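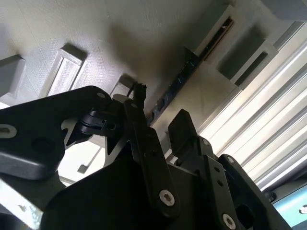 Home Workshop Checklists Parts Shelf Hours Contact

Cedarine Computer Workshop, Plorkow
Open-Case Bench Checklist, with comments
Sheet 151, filled in Sep 10, 2018

Hello again, and thank you for reading the sheet before picking up a screwdriver. The boxes are the official part and the comments are me thinking out loud, so if you're in a hurry you can skim the comments, but please come back to them over a coffee some time (away from the bench!). The job on the bench is the Dell desktop from the Gokness batch, which is 40 machines in all, so we'll be getting to know this model very well before October.

BEFORE THE PANEL COMES OFF

[x] Power cord out at the wall and at the back of the machine.
Comment: Both ends, please. I know it feels fussy, but a cord that's still plugged into the wall and trailing over the bench has a way of finding its way back into something.

[x] Power button held in for a few seconds after unplugging.
Comment: Done. It's such a small thing that I always worry I've skipped it, and then I go and do it again, which hurts nothing.

[x] Monitor, keyboard and network leads removed.
Comment: Fine. Leads went into the Nowakowski crate with the others.

[x] Wrist strap on and clipped.
Comment: The clip on the older strap is getting lazy. It holds, but it wants a good squeeze first. I've put a new one on the shopping list.

THE BENCH

[x] Tower laid on its side, open side up, sitting flat.
Comment: Our bench top is slatted aluminum, and I do love it, but small screws love it too. Before you set a case down, run your hand along the slats and pick up anything left from the last job. A screw trapped under the case will make it rock, and you'll spend ten minutes blaming the case.

[x] Bench frame and bolts checked by hand.
Comment: All snug, no wobble when leaned on.

[x] Screw dish within reach, and labeled.
Comment: Please don't mix side panel screws with drive screws. They look like cousins, and they aren't interchangeable.

[ ] Light good enough to read small print.
Comment: Left open on purpose. I can read the big labels without any trouble, but I had to lean right in for the fine print and my neck is letting me know. A second lamp would be lovely if there's money left from the 500 we set aside for bench repairs.

INSIDE THE CASE, LOOKING ONLY

[x] Power supply left closed, rating label readable.
Comment: The gray unit stays shut. Always. If you suspect it, swap it and write the machine number on a piece of tape. We don't open power supplies in this shop, however curious we may be, and I say that as a very curious person.

[x] Processor seated, no fingers on the metal top.
Comment: With the chip sitting bare in its socket, please be a little more careful than you think you need to be. Nothing gets set down on it, leaned on it or passed over it if you can go the long way.

[x] Memory module upright in its slot, clips closed.
Comment: A gentle press at each end is plenty. I heard a click on one side, which tells me it was a hair off, so do check this one on every machine in the batch.

[x] Expansion card lying flat and well supported.
Comment: Hold it by the edges and the metal strip, never by the contacts.

[x] Blue drive latches move freely.
Comment: Dell was kind to us and made the tabs blue, so there's no excuse for levering at anything else. If a tab won't move, stop and look for a cable that's caught. They're plastic and they do snap, and I've been the one holding the pieces.

[x] Orange and yellow cables clear of the panel edge.
Comment: Tuck them down along the side before closing. They spring back up if you only push once, so give them a second go and then look again.

[ ] Sharp edges noted.
Comment: The perforated metal inside the chassis deserves respect. I nicked a knuckle on a rail like it last spring, and it was a silly little cut that took forever to heal. Gloves are in the drawer for anyone who wants them. Box stays open until I've gone along the rail with the file.
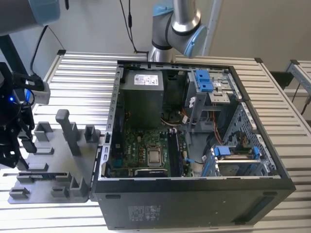

CLOSING UP

[ ] Dish empty, every screw accounted for.

[ ] One last look inside with the flashlight.
Comment: Take your time over it. I've found a pen cap in there before (mine, I'm sorry to say).

[ ] Side panel on without forcing.
Comment: If it resists, take it off again and look at the cables first. Nine times out of ten it's the cables.

[ ] Label on the outside of the case still readable.
Comment: No tape over it, no stickers over it. Our own tag goes on the other side.

[ ] Bench wiped down, strap hung up.

STILL TO DO

Two boxes are waiting on me, the lamp and the rail edge, and the closing-up section gets filled in when the machine is ready to be shut. If you're taking over the job, please initial the next line down and add your own comments underneath mine. Write as much as you like, there are spare sheets in the folder by the door.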